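Urkar Toalhas

Ficha do conjunto de imagens e notas, versão 3

Resumo

Urkar Toalhas reúne fotografias e notas curtas sobre toalhas de tecido felpudo em cima de uma mesa: estendidas, amarrotadas, dobradas ao meio, dobradas em três, enroladas. São 128 sequências no total. Cada sequência corresponde a uma toalha, um estado inicial e uma dobra pretendida. O conjunto serve para quem estuda dobra de roupa de casa, classificação de estados do tecido ou simplesmente precisa de material de referência com felpo, que é mais difícil de encontrar do que t-shirts e panos lisos.

Esta ficha substitui o ficheiro LEIAME da versão 2. Quem usou a versão 2 deve ler a secção "Alterações".

Conteúdo do pacote

toalhas/ contém uma pasta por peça, numerada de 01 a 16
notas/ contém um ficheiro de texto por sequência
dobras/ contém os esquemas das dobras
lista.csv contém peça, estado inicial, dobra pretendida e observações

Os nomes das pastas não têm acentos nem espaços. As notas estão em português e não foram traduzidas. O ficheiro lista.csv usa ponto e vírgula como separador; se a folha de cálculo abrir tudo numa só coluna, é preciso indicar o separador à mão.

As toalhas

Há 16 peças, todas de felpo. A maior parte são toalhas de rosto e de mãos, compradas à Strand em dois lotes. As restantes vieram da Birkano e são um pouco mais finas, com a bainha mais estreita. As cores ficam-se pelo bege, branco, cinzento e azul-escuro. Não há padrões estampados nesta versão.

Todas foram lavadas antes da primeira utilização, sem amaciador, e secas ao ar. O felpo novo escorrega mais e as primeiras tentativas com peças por lavar davam dobras que abriam sozinhas. As peças 07 e 11 encolheram de forma desigual e já não são retangulares: um dos lados curtos ficou mais apertado. Mantiveram-se no conjunto, com a observação "torta" na lista.

A etiqueta foi cortada em todas as peças, exceto na 04.

Estados iniciais

estendida: a toalha está aberta, sem dobras, podendo ter ondas ligeiras
amarrotada: a toalha foi apanhada pelo meio e largada sobre a mesa
canto virado: um canto está dobrado para dentro, o resto está aberto
meia dobra: a toalha já foi dobrada uma vez, no sentido do comprimento ou da largura

"Amarrotada" é o estado mais irregular. Duas sequências com a mesma indicação podem parecer muito diferentes, e quem precisar de maior uniformidade deve filtrar pela coluna de observações, onde se indica se há cantos tapados.

Dobras pretendidas

Metade: lado curto com lado curto, sem mais.

Terços: as duas bandas exteriores viradas para o centro, uma sobre a outra. Nas toalhas de mãos fica um rolo chato e pouco estável.

Quartos: metade e depois metade outra vez, no outro sentido. É a dobra mais frequente no conjunto.

Rolo: metade no sentido do comprimento e enrolada a partir de um dos lados curtos. Só existe para 12 peças. As toalhas Birkano não têm sequências de rolo.

A dobra considera-se aceite quando as bordas coincidem com uma folga até à largura da bainha. O critério foi aplicado a olho, por duas pessoas, e nas notas aparece "discutida" quando não houve acordo.

Mesa e montagem

A superfície é verde e lisa em todas as sequências. Contrasta bem com o bege e o branco; com o azul-escuro, menos, sobretudo nas sombras das pregas. A mesa foi limpa com um pano seco entre peças, por causa do pelo solto que o felpo vai largando. Mesmo assim, encontram-se fios nas imagens da peça 02.

A toalha bege sobre a mesa, com os dedos da garra junto à sua borda inferior, sem felpo visivelmente preso:

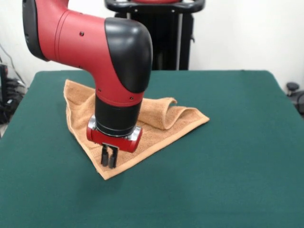 Alterações

Versão 3: acrescentadas as dobras em rolo. Corrigidas as indicações de bainha nas peças Birkano. Retiradas oito sequências repetidas; a versão 2 tinha 136 e a atual ficou com 128. A numeração das peças não mudou, mas a das sequências mudou.

Versão 2: acrescentado o estado "canto virado". A coluna de observações passou a texto livre.

Limitações conhecidas

Só há felpo. Um modelo ou um procedimento afinado com este material não deve ser usado em lençóis ou guardanapos sem nova verificação.

Faltam toalhas de banho grandes, porque não cabem abertas na mesa.

As notas das primeiras sequências são mais curtas e nem sempre dizem para que lado foi feita a segunda dobra. Nesses casos a coluna tem um traço.

Utilização

O conjunto pode ser usado e redistribuído para ensino e investigação, com indicação do nome Urkar Toalhas e do número da versão. Para uso comercial é necessário pedir autorização ao projeto Plaklow, que mantém o pacote.

Erros na lista ou nas notas devem ser comunicados com o número da peça e o da sequência. A próxima revisão está prevista para junho e deverá incluir peças com risca.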